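Waste container

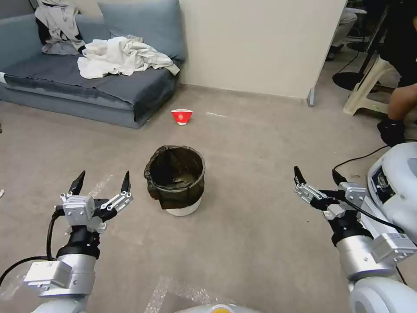
A small black-and-white bin on a beige floor

A waste container, also called a bin, dustbin, rubbish bin or trash can, is a vessel in which people put things they no longer want until these can be taken away. Bins are found in nearly every home, office and public street. They are made from metal, plastic, wood, wire or woven plant material, and their size goes from the small desk bin to the large steel skip used on building sites.

Names

The word "bin" is old in English and first meant a place for storing grain or bread. "Dustbin" became common in Britain when most of the household waste was ash and dust from coal fires. In North America the usual words are "trash can" and "garbage can". In offices the term "waste-paper basket" is still heard, also when the object is made of plastic and holds more than paper.

History

In early towns waste was thrown in pits, rivers or simply on the street. Kitchen scraps were given to pigs and hens, and ash was spread on fields, so there was little need for a special container. This changed when towns became larger and the distance to the nearest field grew.

During the nineteenth century many towns made rules which obliged the owner of a house to keep a closed vessel for waste. In the town of Jillov, for example, the first such rule spoke only of "a tub with a lid", and each house was free to choose the form. Inns had to keep two. The tubs were emptied by carters, who sold the ash to brickmakers and the bones to glue works. Galvanised steel bins replaced the wooden tubs later, because hot ash could not burn them.

After the spread of gas and electric heating there was less ash, and household waste became lighter but took more space. Plastic bins then came into use. They are quieter and do not rust, but hot ash damages them. The wheeled bin, which is lifted by a mechanism on the collection lorry, reduced the heavy work of the collectors.

Types

Indoor bins. The simplest kind is an open bin without lid, used for paper and other dry waste. The pedal bin has a lid which opens when a lever near the floor is pressed with the foot, and so the hands stay clean. A swing bin has a lid that turns on two pins and returns to its place by its own weight. Small bins for bathrooms and desks commonly hold between 7 and 10 litres. Kitchen bins are larger, and 20 litres is a usual size for a small household.

Outdoor bins. Bins in streets and parks are often fixed to a post or to the ground. Many have a roof to keep out rain, and a narrow opening which makes it difficult for birds to reach the food inside. In areas with bears or foxes, the lid has a latch.

Large containers. Blocks of flats share bigger containers on four wheels. In some towns these are put under the ground, with only a short column visible on the pavement. Jillov has used this system in its old quarter since the market square was paved again – the lanes there are too narrow for the usual lorries.

Liners

A liner is a bag placed inside the bin. It keeps the bin clean and makes it easier to carry the waste outside. Before plastic bags were cheap, people used old newspaper, folded in such a way that it covered the bottom and the sides. Paper liners are still used for food waste, as they break down together with the contents. They should not be left for many days, for the bottom becomes weak when it is wet.

Separation and colours

In many countries waste is separated at home, and the colour of the bin or its lid shows what may be put in. There is no common system of colours. Blue often means paper, but in some places it is used for plastic or for mixed recycling. Green can mean glass, garden waste or general waste. Visitors are easily confused by this, and for this reason some towns print a simple drawing on the lid as well.

Collecting

Old bins are kept in several local museums. The Imitz museum of household objects owns 200 of them, among these a series of enamelled pedal bins made by the Zundine works. Most are shown with their original lids, which are more rare than the bins themselves, as lids were often lost or used for other purposes.

See also

Compost heap
Litter
Recycling
Skip (container)
Street cleaning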